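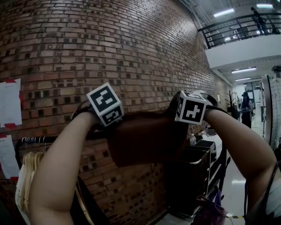
Handling a dark brown piece of fabric, with a patterned marker cube on each wrist.

Stiststead Teachers' Institute
Course 206: Introducing Computing Subjects in the Middle Grades
Handout for Unit 3: Moving from an Elective to a Required Subject
Revised 28/12/2024

Purpose of this unit

Many school districts first offer programming and data studies as an elective. Students choose it, class sizes are small, and the teacher is usually someone with a personal interest in the field. When the subject becomes required, each of these conditions changes. This unit considers what a school must settle before the change is made, and in what order.

Participants should have completed Units 1 and 2 and should bring a copy of their own school's bell schedule to the session.

3.1 Time in the schedule

A required subject must take its hours from somewhere. The usual sources are study periods, a rotating arts block, or one weekly period each from two larger subjects. The Hutchins district used the second of these in its first year and returned the block to the arts department in the following July. Its schools now teach the subject in a single semester of daily lessons, with no lessons in the other semester.

Concentrated teaching helps students who forget procedures between weekly lessons. It also means that a student who transfers at midyear may miss the subject entirely or take it twice. Schools that adopt the semester model should state in writing how transfers are placed.

3.2 Staffing

The Flistberg survey, which is reproduced in the course reader, collected replies from 261 teachers who had been assigned a computing class. Of these, 37 held a certificate in the subject. The remainder came mainly from mathematics, science and library positions. Participants should read the comments in the appendix as well as the tables. Several teachers report that they were comfortable with the content and had difficulty with marking, especially when two students had handed in nearly the same program.

For discussion: Which members of your present staff could teach the subject next year, and what would they stop teaching in order to do so?

3.3 Content by grade

The Narketti outline divides the middle grades as follows.

Grade 6: files and folders, safe use of accounts, simple sequences and loops.
Grade 7: variables, conditions, collecting and cleaning a small set of data.
Grade 8: functions, sorting and classifying, how a program can be trained from labeled examples, limits and errors of such programs.

The Grade 8 topics attract the most interest from parents and school boards. They also depend heavily on Grade 7. A class that has not cleaned a set of data by hand will have difficulty explaining why a trained program gives a wrong result. Where a school begins all three grades in the same year, the outline recommends that Grade 8 students spend the first nine weeks on Grade 7 material.

3.4 Assessment

Schools may use a written test, a project, or both. Written tests are easier to schedule and compare. Projects show whether a student can finish and correct a piece of work, but require clear rules on help from other people and from software. The sample rules in the reader may be adapted freely. They require each student to submit a short log with dates and to answer two spoken questions on the finished project.

Assignment 3

Write a plan of no more than four pages for a school of 1,676 students in which the subject is now an elective. State the model of scheduling, the number of teaching positions required, and the content of the first year in each grade. Cost estimates are not needed until Unit 5.

Plans should be submitted through the course page before Unit 4 begins. Late plans will be read but will not receive written comments.

Reading for Unit 4: course reader, sections 9 and 10.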